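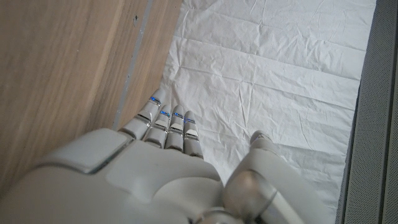 Figure 3. White crumpled sheet on the flat work surface, with the light brown wooden panel at left and the dark gray perforated panel at right.

4.2 Crease persistence in covering sheets

The covering sheets used in the Sedis trials were white, uncoated and supplied flat. Each was crumpled once, opened, and laid over the work surface without being pinned or weighted. Figure 3 gives the general arrangement. The side panels limited how far a sheet could spread, so sheets were trimmed before crumpling to fit between them. An untrimmed sheet climbs the panel on one or both sides, and the ridge that forms along the contact line is easily mistaken for a crease. Four early trials had to be discarded on this account and are not included in the totals below.

A crease was defined as a straight or nearly straight ridge or valley longer than 25 mm with a visible change of shade on either side. Shorter features were recorded as texture and left out of the length measurements. Under this definition the full set yielded 2,706 creases. Two annotators marked each sheet separately. Where they disagreed, the crease was kept only if it could be followed under light from a second direction. Most disagreements concerned the places where three or more creases meet, as one annotator tended to treat a line passing through the junction as continuous and the other broke it into two. The rule adopted was to break the line wherever its direction changed by more than 9 degrees.

Sheets came from two suppliers, Nilden and Mak. The Nilden stock is the stiffer of the two and, after opening, stands higher off the surface between contact points. The Mak stock lies closer to the surface but holds a larger number of short folds. Crease counts from the two stocks should therefore not be compared directly without a correction for length, and Table 5 reports total crease length per unit area instead.

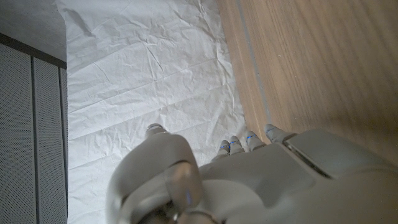 Figure 4. Heavily wrinkled white paper sheet on the flat surface. Crease lines run diagonally and horizontally.

Crease direction was recorded relative to the front edge of the work surface and sorted into horizontal, vertical and diagonal classes. Both horizontal and diagonal lines are present in Figure 4. A sheet with creases in several directions is harder to smooth than one folded along a single axis: pressure applied across one family of lines moves slack into another, and the sheet can gain height locally while its mean height falls. For this reason we report maximum height alongside the mean.

Visibility is a separate difficulty. On white paper the contrast between the two faces of a shallow crease is small, and under even overhead lighting many creases fall below what the annotators could mark reliably. The lamp was lowered for the annotation pass only. Crease lengths measured with the lamp in its raised position are consistently shorter, mainly at the ends of each line, where the fold flattens out.

Repeated smoothing reduced sheet height but left most of the marked creases in place. The fold lines remain as damage to the paper after the ridge itself has been pressed down, and they reopen when the sheet is lifted. A crease count is accordingly a poor measure of flatness, and the Titen index used in Section 5 is computed from height alone. Edge curl was excluded from the index and is treated in the appendix.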